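Kenstead shop notebook — bench 2
Last updated: July, 4:10 pm

Shelf day. The plan was to get the small metal stuff sorted before the Stadodo order lands, and the plan survived until the second drawer. Whoever labeled it "misc. round" had a sense of humor or a deadline.

Went through 62 lids, caps and tins. Kept anything that still closes. The rest went in the scrap bucket, which is now too heavy to lift with dignity. Begay jars get their own tray from here on — their lids almost fit everything else, and I have lost enough of my life to almost.

Rules, for the next person (me, in five weeks):
- Lids live with the thing they close.
- Gold and silver finishes can share a tray. We are not a jewelry store.
- If it has a recessed center, stack it face up or the stack walks.
- No screws in the cap tray. I found four. 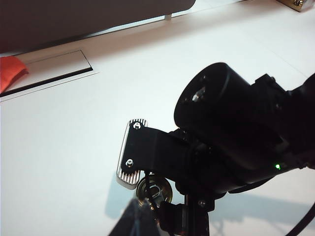 Round metal piece, gold-and-silver sheen, recessed center. Can top or cap, take your pick.

Filed under caps for now. Wunevus bins are still on the floor by the door and I have walked into them twice. Need two more dividers before the bottom shelf can be called done. Labels tomorrow, if the label maker has forgiven us.

Recent entries
Drawer slides, again
What the Wunevus bins don't fit
Glue inventory (short)
Pegboard, second attempt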